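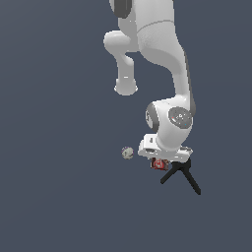

January 2022
By a staff writer, Getholm

At Trorska, new operators do not begin with a real arm. They begin with the simulator, where they steer a white arm by remote control and must bring its hand to a small red cube. My own first try took me 183 seconds.

"You push too much," my instructor told me. "Make a small move, then wait."

Each good run is saved, and the robot learns from the whole collection. When I visited, it had 3712 runs. The bad ones are also kept, in a different folder, and there I found 76 of mine.

In May the team will try the other way at Yazıcı, a small workshop which packs machine parts. There a worker will hold the arm by the wrist and lead it through the job. I asked which way is better. The instructor thought for a long time and said that hands are quicker to teach with, but they get tired.

14 comments
Shared 1540 times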